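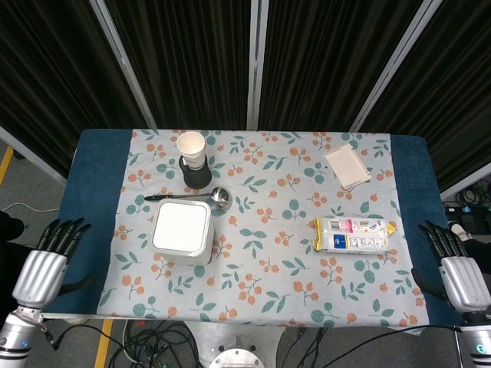

Last edited: August, 4:50 p.m.

3.2 What people put on a table when no one is coming over

I should admit I came to this part of the study backwards. Benjamín Zúñiga and I had set out to ask people about guests, and we had a long interview guide all about guests, and then the very first household in Trornport wanted to talk about breakfast alone! So we rewrote the guide on the ferry home and started over.

We ended up with 391 diary entries from two towns, Trornport and Skov. Each person wrote down what covered their table, when it went on and when it came off. I expected the good cloth to live in a drawer. In Skov it mostly did. In Trornport, though, people layered: a plain cloth stayed down for weeks, and a printed one went over it and got swapped whenever somebody felt like it (Figure 4).

Figure 4. A printed cloth with orange berry sprigs laid over a plain darker one, which shows at both sides.

The bottom cloth turned out to be the interesting one. People hardly ever mentioned it unless we asked, and then they had plenty to say. One woman told us hers had been on the table since her sister's wedding, "apart from washing, obviously." Another called it the table's undershirt, and I've been calling it that ever since.

Preben Bech (1) argues that layering is a leftover from the days of protecting expensive wood. I don't quite buy it. Only 19 entries gave protection as a reason, and most of those came from one family with a very nice table. Far more people talked about color, or about wanting a change without having to iron anything big. We come back to ironing in Section 3.4, where the Skov diaries get pretty heated.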